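Garment Handling Bench Linings, Kestthorpe Series
Kuusisto Supply, Folding and Finishing Room Equipment

Product overview

The Kestthorpe lining set is intended for garment folding and inspection bays in institutional laundries, repair workshops, clothing banks and teaching rooms. It consists of one smooth floor sheet and printed coverings for the side and back walls. The set is supplied cut to order and may be fitted to a new bay or to one already in service.

The floor sheet carries a marble pattern in pale white and green with yellow veining. The wall coverings are bright blue with a printed flower design. Both surfaces are wiped clean with a damp cloth and a mild soap solution. Abrasive pads should not be used on the printed side.

Selection of garments

Bays of this type are used for single garments of mixed weight. Heavy items, such as denim with a fleece section, are best laid with the zipper facing upward so that the teeth do not drag across the sheet. Lighter items may be placed in any position and straightened by hand.

Denim and fleece (first picture); maroon garment on the marble-patterned floor (second picture).
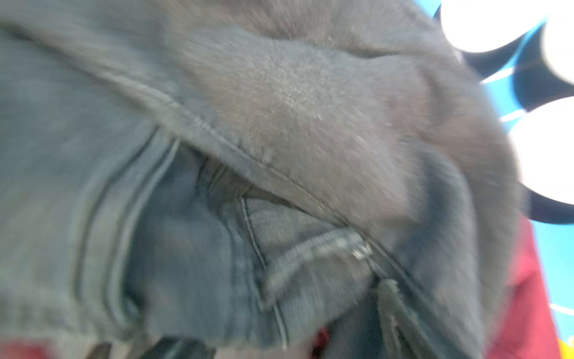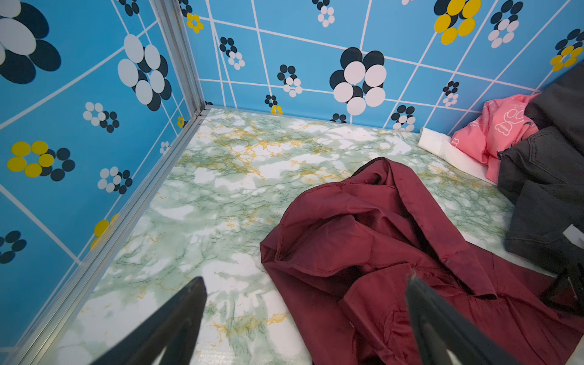
Zippers should be closed before folding wherever the garment allows it. Pockets are to be checked and emptied at the same time, as coins and keys are the most common cause of scratches to the floor sheet. Scratched sheets may be turned once, the reverse side being plain white.

Dimensions and supply

Floor sheets are supplied in widths up to 1000 mm and are cut to the nearest 5 mm. Standard depth is 60 cm. Wall coverings are sold by the roll or cut to the bay, and a matching offcut is included with each order for later repairs. The floor sheet weighs about 270 grams per square foot.

Alternative designs are available. The Plitisby design has a plain gray floor and unprinted walls, and is recommended where light-colored garments are inspected for stains. Floor sheets and wall coverings from different designs may be combined on one order at no extra charge.

Fitting

The bay must be clean and dry before the sheet is laid. Wall coverings are applied first, beginning at a corner and working outward, and are trimmed level with the lower rail. The floor sheet is then set in place without adhesive. It should lie flat overnight before the bay is returned to use.

Orders and inquiries

Orders are handled by the Prilarwood office. Requests for samples should be addressed to Piroska Antal, and questions on fitting or replacement parts to Damián Ledesma. Customers are asked to state the inside width and depth of the bay, the height of each wall and the design required. Cut sheets cannot be returned unless they were supplied in the wrong size.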